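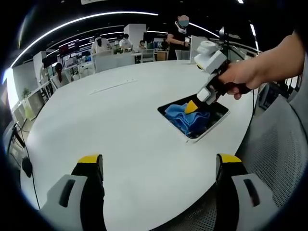
白色桌面上的黑色浅托盘，盘里是那块蓝布。

布没叠。揉成一团，褶子一道压一道，差不多把托盘占满。我问她这算收好了吗，她说算。

采访约在下午三点，Wivus的开放办公区，她在这里管公共桌面和杂物，做了五年。不愿意具名，“写同事就行”。那就写同事。

先说布。她的规矩是擦桌布一律进托盘，不进抽屉。“进了抽屉就没人记得了，下次又去领新的。”去年光布和纸巾花了2,900块，她把单子翻给我看，翻得很快，我只来得及抄下总数。现在每张大桌子配两块布，一块蓝的擦桌面，另一块擦杯底的水印，颜色不能混。

为什么不叠？

“叠过。”她说最早是叠成四方块，边对边，摆着好看。结果大家不敢用，咖啡洒了宁可去扯纸。后来她干脆不管形状，扔进托盘就行，用的人反而多了。“布是拿来用的，又不是酒店毛巾。”

托盘是Enley的，黑色，浅，边上一圈浅灰。她试过深的那种，布掉进去要伸手掏，面包屑也积在底下，一个月才发现。浅的一眼看到底，脏了就端去水池冲。她说挑托盘比挑椅子还费劲，椅子起码有人提意见。

说到桌子，她话多了。白色，圆边，进来的时候好几个人反对，说显脏。她觉得显脏才对。“深色桌子上有什么你看不见，手肘一放才知道粘。”圆边还有个麻烦，东西靠边放容易滑下去，所以托盘得往里推。线也是，桌边垂下来的黑色电线她一直想收，收了三次，每次隔几天又出来了。现在的说法是“不绊脚就先那样”。

全办公区归她管的桌子有13张。每天傍晚走一遍，顺序固定，从靠窗那头开始。布干的留下，湿的收走，托盘翻过来磕一下。我问要多久，她说看当天有没有人过生日。有蛋糕就慢。

奶油最难弄，她特别讲了这个。不能直接用湿布抹，一抹一大片，得先拿卡片刮掉再擦。她口袋里常年有一张过期的门禁卡，就干这个用，边角都磨园了。

中间她被叫走一趟，回来接着讲洗布。洗布不放柔顺剂，放了不吸水。这条她讲了两遍，让我一定写上。水温四十度，蓝的单独洗，头两次掉色，“别跟白的一起，我们毁过一批”。晾在茶水间后面，不要晾在椅背上，网面椅背看着透气，可是湿布搭一夜椅子会有味儿。

她对Plernside那边的做法有点不服气。那边的办公室用一次性湿巾，桶装，每张桌子一桶。“干净是干净，垃圾桶一天满两回。”她去看过，回来更坚定了要用布。不过湿巾的桶她倒是要了几个空的，拿来装笔。

还有没解决的问题吗？有。有人把托盘当自己的收纳盘，往里放钥匙、放糖、放半块饼干。她贴过条子，条子被人拿去垫杯子了。下一步打算给每张桌子再添一个小盘子专门放零碎，五月之前弄好，预算还没批。

聊完她顺手把旁边一张桌子抹了一把，边抹边跟我说再见。

——

读者评论

桌角那只猫：柔顺剂那条真的！我家毛巾滑溜溜不吸水好几年了，刚知道怎么回事

Jafarzadeh：浅托盘求尺寸，我们办公室的是深的，底下什么都有

路过的人：作者“磨园了”应该是“磨圆了”吧

三号工位：我就是往托盘里放饼干的那种人，对不起

晾不干：蓝布掉色可以先泡盐水试试，不过我试了也还是掉一点点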